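Skundenix Gokton Betting Kiosk, Freestanding
Item 3437
Ships from Nakville

The Gokton is a self-service betting kiosk for licensed sportsbooks, racetracks, and sports bars that host a licensed operator. Customers can browse the board, build a ticket, pay in cash or with a voucher, and print a slip without waiting for a window. It works as a stand-alone terminal or in a row with others, and it takes over most of the small cash bets that back up a counter before kickoff.

The screen is a portrait touch panel. Straight bets, parlays, and futures each get their own tab. The font is large enough to read from a step back, and the ticket total stays in view while the customer adds or drops legs. Language can be set to English or Spanish from the first screen.

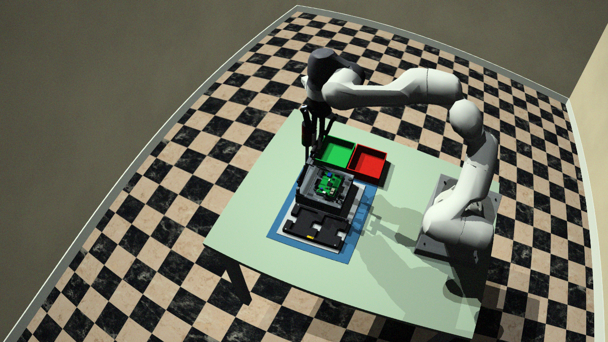

Placement matters more than most buyers expect. Each kiosk needs 3 feet of clear space in front so that a customer can stand at it while other people walk by, and the rear door has to swing open for service. Mark the spots before the freight arrives. A checkerboard floor with black and beige-pink tiles like this one makes that easy: set the front edge of every cabinet along the same row of tiles and the line will be straight. If your tiles run diagonally to the walls, decide first whether you want the kiosks square to the wall or to the pattern, and stick with it. On carpet, use a chalk line or tape.

The cabinet has four leveling feet and can be anchored to concrete with the hardware in the box. We recommend anchoring in any room that is open late or has a bar in it. Anchoring through tile should be done by a contractor.

Cash handling

The bill acceptor takes US notes from $1 to $100 in any direction. Notes drop into a locked cash box with its own key, separate from the service key, so the person who changes the printer paper does not have access to the money. Winning tickets can be scanned at the kiosk and paid as a voucher — cash payouts are still made at the window.

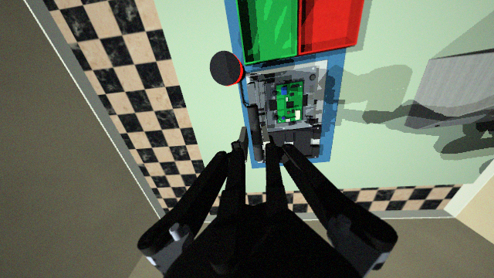 The cash box can be swapped in nearly 60 seconds once the door is open. Order a second box per kiosk if you pull cash during business hours. Every door opening is logged with the time and the key used, and the log can be exported at the end of a shift.

Software and odds feed

The Gokton does not come with odds. It connects to the feed your operator already uses, and most installs go through the MacLeish gateway, sold separately. If you run another gateway, send us the name before you order and we will tell you if it is supported. Bet limits, closing times, and which sports show on the home screen are all set from the back office. Changes reach the kiosk at the next refresh and do not need a restart.

State approval is handled by the operator. We can supply the technical file on request.

In the box
Kiosk cabinet, assembled
Cash box and two sets of keys
6 rolls of ticket paper
Power cord
Floor anchor kit
Printed setup guide

Warranty and service

Parts are covered for three years from delivery. The printer head and the touch panel are included — damage from spilled drinks is not. Phone support is open until 11 p.m. Eastern through the football season.

Ordering

Price depends on quantity and on the payment options you choose. For a quote, write to Fredy Montoya in venue sales with the number of kiosks, your state, and your operator's name. A floor sketch helps. Orders for the start of football should be in by June.

Related items: MacLeish gateway, spare cash box, ticket paper by the case, side privacy panels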